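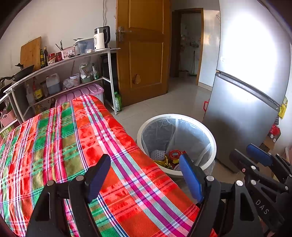
The Vurkon 13, three weeks in

I held out for a long time. My old phone had a crack running from the earpiece to the volume button and a battery that gave up at teatime, but it made calls and it knew all my passwords, which is more than I do. Then in July it stopped charging unless the cable was held at an angle, and I spent one whole evening holding a cable at an angle, and that was that.

So I bought the Vurkon 13. The reviews will tell you it's a sensible mid-range phone with a big screen and a good camera. The reviews were presumably written by people who have somewhere to put it. I have normal pockets. When I sit down on the bus it rises out of my jeans like a periscope.

The screen is lovely, I'll give it that. It claims a peak brightness of 2,000 nits, and having opened it at three in the morning to check the time I can believe every one of them. There is a setting to stop this. It lives under Wellbeing, then Rest, then Display Comfort, and it switches itself off after an update.

Moving everything across was meant to take 20 minutes. You put the two phones next to each other and they have a little chat. Mine chatted until past midnight and then announced that 2,842 photos had been transferred and 174 had not, with no clue as to which ones. I've since worked out that the missing lot includes most of my cousin's wedding in Cáceres and none of the pictures I once took of parking signs.

Florencia Toledo, who has had every phone Vurkon ever made and regards this as a personality, told me to turn off the battery saver on the old one and try again. I did, on Saturday, and 160 of them turned up. The remaining 14 are with God.

The battery is the real surprise. I get to bedtime with a third left, even on days when I've been on maps and the podcast thing. Charging is quick too, though you have to buy the plug separately. The box contains the phone, a cable, a pin for the SIM tray and a leaflet in many languages about not swallowing the pin.

Calls are fine. Does anybody review calls any more? My aunt Hortensia says I sound as if I'm in a bathroom, but she said that about the last one, and the one before it was a landline.

The camera has a mode that smooths your face, and it comes switched on. I sent a picture of myself to Harsh at work and he asked whether I'd been ill. Off it went. After that the colours are good, a bit keen on green, and it copes well indoors in the evening. The zoom is for emergencies only.

What I can't get on with is the button on the left side. It summons the assistant. It is also precisely where my thumb goes — so several times a day a pleasant voice asks how it can help, usually in a queue. You can reassign it to the torch. I now light up my own pocket instead, and I prefer it.

Would I buy it again? Probably, in the smaller size, if they made one. I've ordered a case in the meantime, a thick rubbery affair that makes it bigger still. It should be here next week.

Share this post
6 comments
11 shares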